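Home | Kitchen | Opinion | Letters | Search

The dish rack can stay on the table

Opinion
19 May 2025

Every kitchen guide I read tells me to put the dish rack away when company comes. I think that is bad advice. A rack belongs wherever the plates are used, and in a small kitchen that means the table. 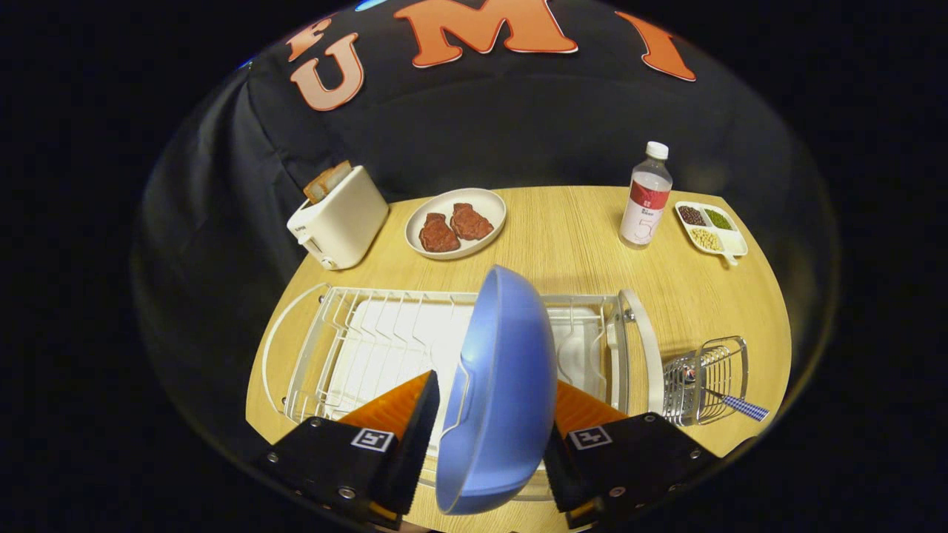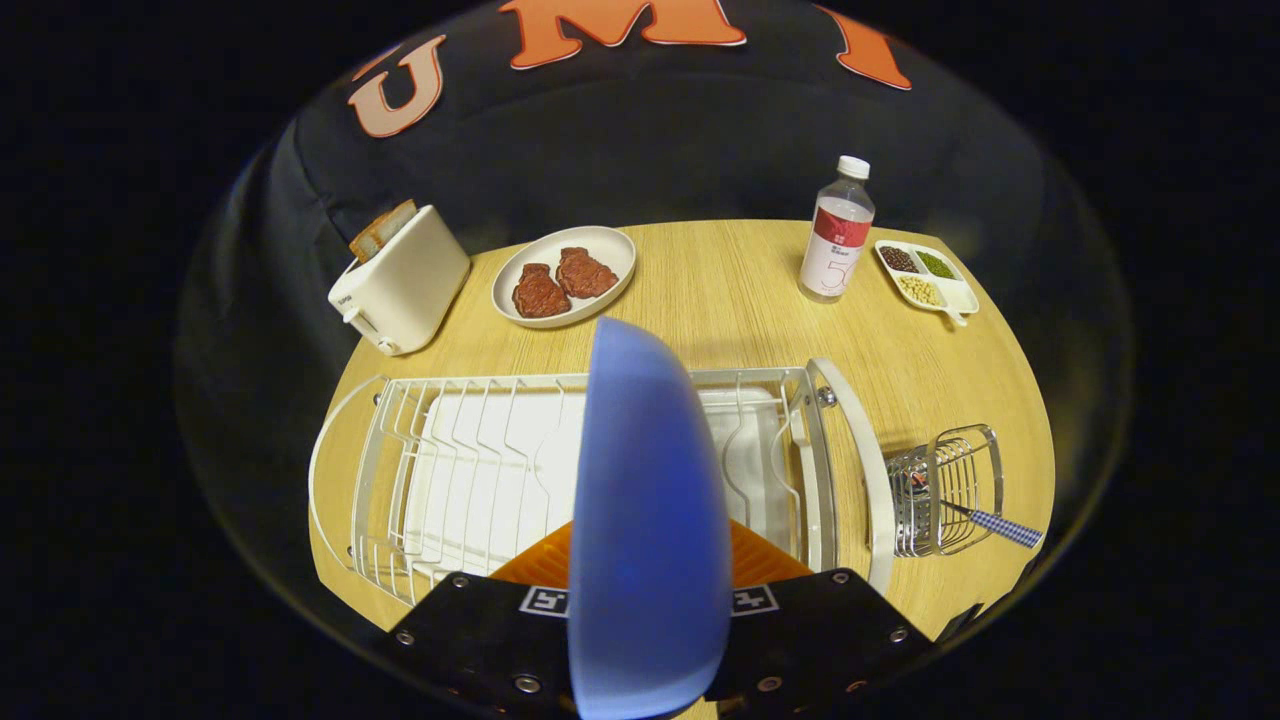 A round table, with the rack up front and the toaster, the steaks, the water and the beans behind it.

Ayten Karakaya disagrees. She wrote to me that a rack on a table eats the space where people should sit, and that raw meat should be nowhere near the place where clean plates drain. On the meat she has a point. I would move the steaks to the counter before I put one clean plate down. On the seating I don't agree. Two people eat at my table most nights. When there are four of us, the rack goes on top of the fridge for an hour and then comes back.

My rack cost 39 dollars at Larkholm last October. I had been drying dishes on a towel for years, and the towel was always damp. Plates standing on edge drain by themselves. I wash after breakfast, and by lunch I take a plate straight from the rack and never open the cupboard. The toaster is within reach, so breakfast is one trip.

The same goes for dry beans. I used to keep them in bags at the back of a shelf and forget them. In an open tray with sections I see them, and I soak some the night before. I cook beans up to four times a week now.

Put away what you don't use. Leave out the rest, even if it looks crowded.

Related
Do you need a bigger toaster?
Soaking beans overnight
50 letters about cupboards

Contact | Copyright Vivismont | Back to top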